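Posted Jul 3, 2021 by Iveta Koubek
Filed under: Kitchen & Drinkware, Reader Questions

Insulated bottles: what we get asked

Do I need one?
Probably not. If you sit ten steps from a faucet, a glass does the job. They earn their price on long drives and in hot cars.

Will it keep water cold all day, like the box says?
Depends whose day. Branent claims up to 40 hours. I'd like to know what room they tested in, and whether anyone ever opened the thing. Every sip lets warm air in.

Is the "powder finish" worth paying more for?
I doubt it. Costeck charges extra and it still scratches on keys.
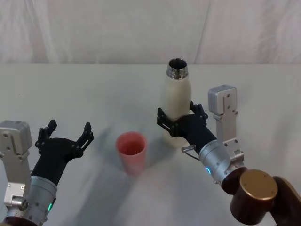
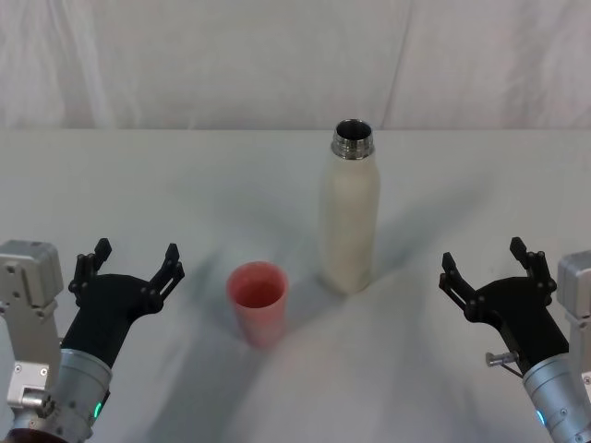 Should I drink from the bottle or pour?
Pour, if you're at home. A threaded metal neck isn't pleasant on the lips, whatever the ads say, and a shared bottle is nobody's idea of clean. A plain plastic cup, wider at the rim than at the base like the pink one, is an easy target for a full bottle. Go slowly anyway — these things glug.

Can it go in the dishwasher?
Some makers say yes. Ruba Yammine put her Hustley through every night in July and the paint started to lift at the bottom. Mine gets hot water, soap and a long brush.

How do I get rid of the coffee smell?
Baking soda and warm water overnight, then leave the cap off until the inside is dry. I haven't found a cleaning tablet that does better.

What about the cap?
Wash it separately, and pull the seal out if it comes out. Most of the smell lives there.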